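White desk, white nightstand

I've wanted pale furniture in the small room for ages, and this is finally the page for it! The desk was $300 from Olvera (Perla Robles talked me into it). Here are the desk and the nightstand. 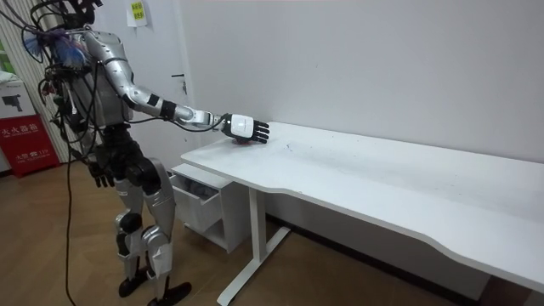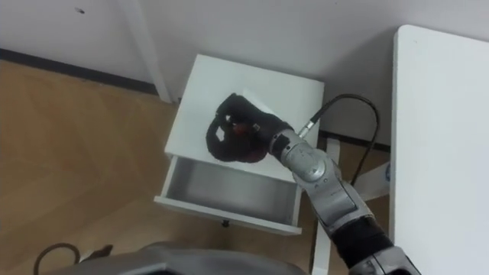 Nightstand with its drawer open, nothing in it yet.
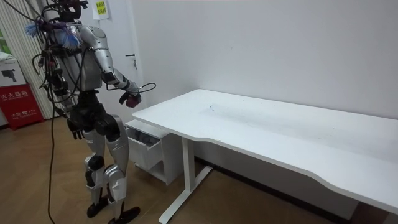 I love that curved front edge. 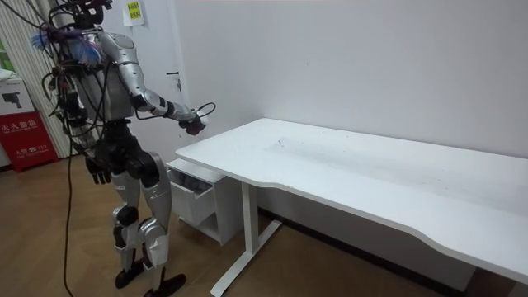 Next up is a lamp, and I'm stuck between two from Setari – tell me which by Thursday!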